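Free Flights, Flip-Flops and One Very Lucky Entry

I love a good travel giveaway, so when I heard that Judite Mendes had won the Heltton "Pack Light" promo, I had to get her on the phone. Two tickets to the coast, seven nights, all paid for!

"I thought it was spam," she told me, laughing. "I deleted the first email. Then Albane Gaillard from Heltton called me and I almost hung up on her too."

To enter, you had to buy a pair of Estel sandals and send in your receipt with a line about your dream trip. Judite got hers in on 5th February, the last day (cutting it close, girl!), and hers was picked out of 1,650 entries.

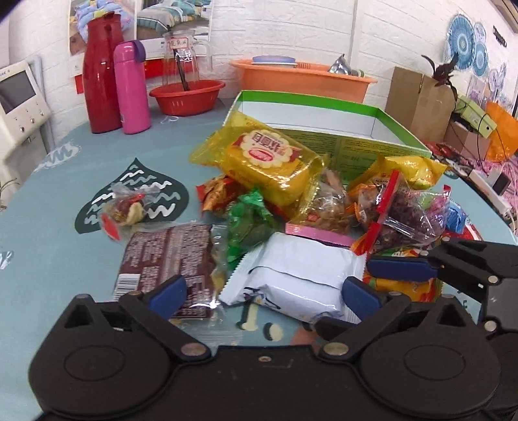

Snacks on the table, cartoon tablecloth and all.

So who gets the second ticket? "My cousin Xuelian. She's already sent me 2 packing lists and I haven't even asked for the time off yet."

I wanted to know what she wrote on her entry, of course. "I said I wanted to eat breakfast with my feet in the sand. It took me a minute, maybe less."

Heltton says another promo is coming, this time with Wuva backpacks. Keep your receipts, and I'll post the rules as soon as Albane sends them over.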